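4.2 Teaching a cloth task by remote control

Once both arms are homed, you're ready to teach. Take your time with this part, and don't worry if the first few tries come out clumsy!

1. Lay one cloth on the table, within easy reach of the left arm.
2. Pick up the hand controllers and squeeze both triggers once to take over the arms.
3. Press Record and wait for the tone.
4. Bring the left gripper down slowly, close it on the cloth and lift. Keep the right gripper open and low until you want it.
5. Finish the fold, let go, and press Stop.

CAUTION: Keep hands and sleeves off the table while the arms are live.

Note: We suggest 20 good takes per cloth, each under 600 frames. 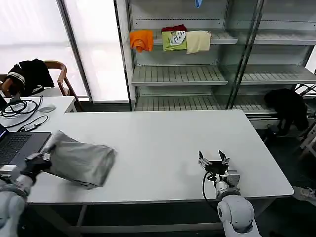
6. Play the take back before you save it. If a corner slipped, or you paused for a long think halfway through (we all do), delete it and go again.
7. Change the starting position of the cloth a little every 5 takes, so that Hernance learns more than one way in.

Questions? Write to Gayan Cassim, Flinthorpe Support | © Flinthorpe | Back to top

Related topics
Homing the arms
Pairing the hand controllers
Exporting takes to Thambiah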